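Chapter 7
What a Full Bin Proves

Most towns that collect plastic bottles report a weight. The weight goes up, the town is pleased, and a poster is printed. This chapter asks you to be harder to please.

Take the case of Biwott, where the office paper once reported that staff had "recycled" 312 bottles by November. Muthoni Rweyemamu, then a clerk in the purchasing office, asked what the word meant. The bottles had been put in a bin. Whether anyone had sorted them, washed them or turned them into anything was not in the report, and the person who wrote it, Gitau Laizer, admitted he had not asked. He had counted what went in at the top.

Dropping a bottle in a bin is collection. It may be a good start. It is also the cheapest step to count, and you should be suspicious of any figure that stops there.

The bottles themselves deserve a closer look. People talk about "plastic" as if it were one material in one condition. A mixed group on a tabletop can include crushed bottles and whole ones, clear plastic and green, and many still have a label or a cap. Some may have a drink left in them. Each difference can matter to a sorting plant, and a bin with a friendly symbol on its side tells you nothing about how the plant copes.

As you look at the pictures, keep two lists: what you can see, and what you would have to take on trust.

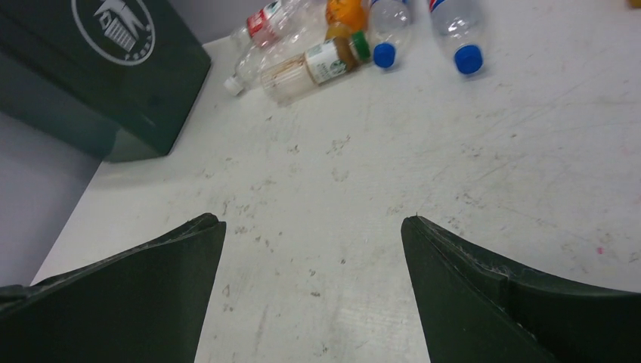
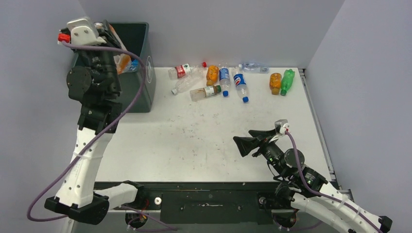
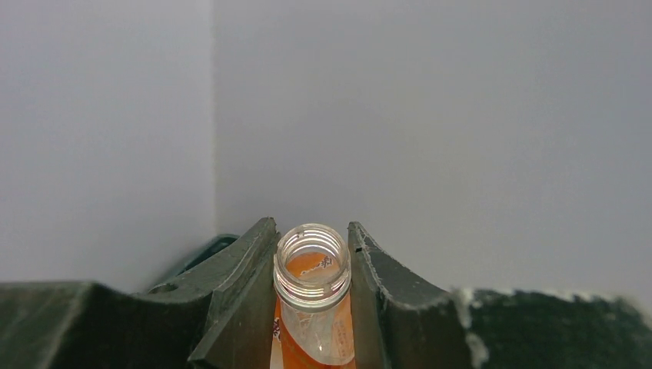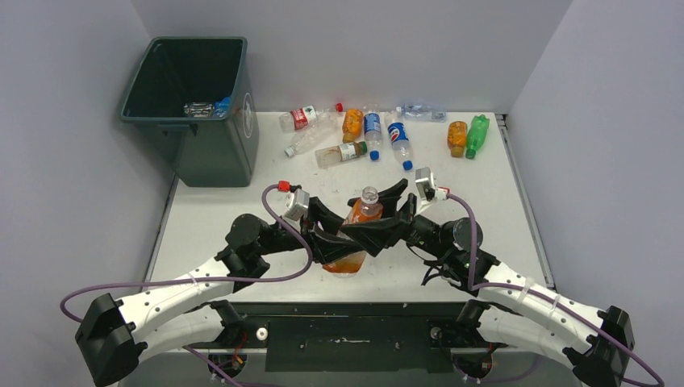 7.1 Collected, Sorted, Recycled

These three words are often used as if they meant the same thing. In this book, a bottle is collected when it has been placed in a container meant for it. It is sorted when it has been separated by type of plastic. It is recycled only when its material has gone into a new product. A bottle can pass the first test and fail the other two, so any claim about recycling should say which test was used.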